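About the Skondcombe Institute of Manual Therapy

Training practitioners in massage, joint mobilization and remedial movement

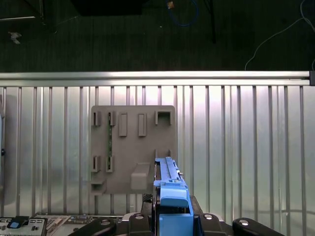
Who We Are

The Skondcombe Institute of Manual Therapy is an independent school offering professional instruction in hands-on care. It was established by practitioners of the Fontes method, a system of slow joint mobilization combined with guided breathing, and the method remains part of the core program. Instruction in classical massage, hydrotherapy and corrective exercise was added in later years.

The Institute has awarded its diploma to 561 graduates. Many work in private practice, while others are employed in clinics, spas and residential care homes.

Our Programs

The Diploma in Manual Therapy is completed over 12 months of full-time study or a longer period of evening attendance. Students take courses in anatomy, physiology, client assessment, ethics and record keeping, and must complete 143 hours of supervised practice before the final examination.

Shorter certificate courses are open to licensed practitioners who wish to extend their training. The Toletti course in remedial movement is offered each April and is limited to eight students. Applicants must show proof of current licensure and submit one written case study.

Teaching Clinic

The Institute maintains a teaching clinic at its Jeltbridge campus, where members of the public may receive treatment at a reduced fee. All sessions are given by senior students under the supervision of a member of the faculty. Clients are asked to complete a health history form before the first visit — new forms are required each year.

Treatment at the clinic is intended to complement medical care. Students do not diagnose illness or advise clients on prescribed medicines, and clients are referred to a physician where appropriate.

Library and Archive

The library holds textbooks, journals and a collection of early printed works on massage and water treatment. The archive of Fontes teaching notes may be consulted by appointment. Written requests should state the purpose of the visit and the items required.

Admissions

Applications are accepted throughout the year. Candidates must hold a high school diploma or its equivalent and attend an interview in person or by telephone. Transfer credit is considered case by case — official transcripts must be sent directly by the issuing school.

Page last reviewed 2020-05-16

Search this site
Enter keywords
Go

Related Pages
Diploma in Manual Therapy: Course Outline
The Fontes Method: A Short History
Booking at the Jeltbridge Teaching Clinic
Tuition and Payment Plans
Library Hours and Archive Requests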